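Garment set, notebook entry
2022-06-30

Carrying on with the deformable set on the Tomoana arm. Goal for today was to close the gap in the cloth portion of the Dramham collection, which is heavy on flat towels and light on anything with sleeves or seams. Target for the garment block is 375 accepted episodes. Nearly 90 of what we had before this week will have to be relabeled, see below.

Task definition as run: garment starts bunched on the table, arm takes a fold near the top of the bundle, lifts, drags toward the base, releases. Episode ends on release or at timeout. Start state is made by dropping the garment from hand height, no arranging afterward. If the bundle lands outside reach it is dropped again and the first drop is not logged.

Teleop latency felt normal. Arnel logger was restarted before the first block after it refused to write the wrist stream. The cause is still the stale lock file in the session folder. Deleting it by hand works, but the start script should do it.

Grasp notes. The flat plate is rigid and gives no compliance, so all of the give has to come from the fingertip side. Coming in too low, the plate reaches the table before the fingertip has any cloth, and the controller reads that as contact and stops the descent. Raised the approach offset by 2 mm and the false stops went away for thick bundles. Thin ones still do it now and then. An offset that depends on bundle height would be better, but that needs a depth estimate we do not trust yet over saturated colors. 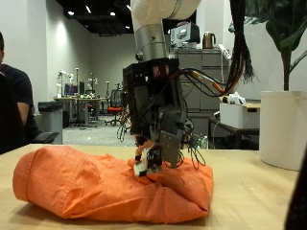
Ankit Sisodia

Orange garment, pinch on the top fold. With bunched cloth the label "grasp" has been used for two different things: fingertip touching the fabric, and fingertip holding a fold. Annotators split on this and the policy trained on the old labels closes early. From today contact and pinch are separate events. Contact is the first frame with visible deformation under the tip. Pinch is the first frame where a fold stands between the finger surfaces. If the fold is hidden by the cables, mark it unknown and do not guess.

Cable routing is the other open item. The loops off the end-effector hang low enough to reach the cloth on the right side of the gripper. Two concerns: drag on the fabric that the model could read as part of the dynamics, and occlusion in the side view. Tried clipping the loops higher on the wrist and lost rotation past 90 degrees, so the clip came off again. Koltico sells a coiled harness that might fit. Have not checked the connector pitch.

Rejected episodes, by reason, most common first:
– slip during lift, with the operator regrasping inside the same episode
– timeout with no pinch
– wrist stream missing frames
Regrasps should probably be kept under their own tag. They are good recovery data and we are short of it. Leaving them in the rejected folder for now, nothing deleted.

To do:
Lock file cleanup in the start script.
Relabel the early episodes with contact and pinch split.
Measure the connector pitch before anyone orders the harness.
Rerun the offset test on a thin shirt, same drop procedure, old offset and new offset alternating.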